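Gallery: Hand-held gripper trials, August

We spent part of August comparing finger pads and linkages for the hand-held gripper, using household jobs in an ordinary kitchen. Danang Tarigan did most of the gripping and Lorna Ritchie kept the log. By the end the log had 931 attempts in it, 131 of them with chopsticks. Notes on each task are below, with the picture from the chopstick runs.

The linkage came from Oleck and the pads from two suppliers, Varetham and Wijaya. All attempts were made by hand, with the operator holding the tool and closing the jaws. The arm trials will get their own page.

Chopsticks and spoons

Each run starts with the utensils on the tablecloth and a cup behind them. The operator picks one utensil, lifts it, and drops it in the cup. Thin round sticks are hard on any parallel grip – if the pads don't meet evenly, the stick rolls and comes up at a slant. 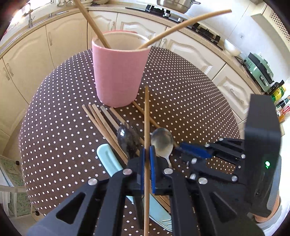 A wooden chopstick held close to upright in the blue pads, with the pink cup behind it and two chopsticks already in the cup. The spoons and the other sticks are on the cloth around the jaws.

Changing pads

Pads were changed between sets, never during one. The softer Varetham pads held thin sticks better but took longer to seat on the fingers. The Wijaya pads went on quickly and wore at the tips. We used up 47 pads in all, counting the ones we cut down to try a narrower shape. The narrow pads were no better on spoons and we stopped using them after the first Saturday.

Spoons

A spoon is easy to close on and awkward to place. Gripped near the bowl it stays put, but the handle swings when the tool is tilted over the cup. Danang got his best results by taking hold halfway down the handle and turning his wrist before lifting.

Controller and logging

Jaw position was recorded with the Noneck controller, set the same way for every run. Lorna dropped the first day's readings after she found the zero point had drifted – those attempts are not in the total given at the top. The cleaned log has 1,293 lines, with pad changes and zero checks entered on their own lines.

Next on the list are forks and a narrower cup. The pad comparison table will be added to this page when Lorna has finished checking it.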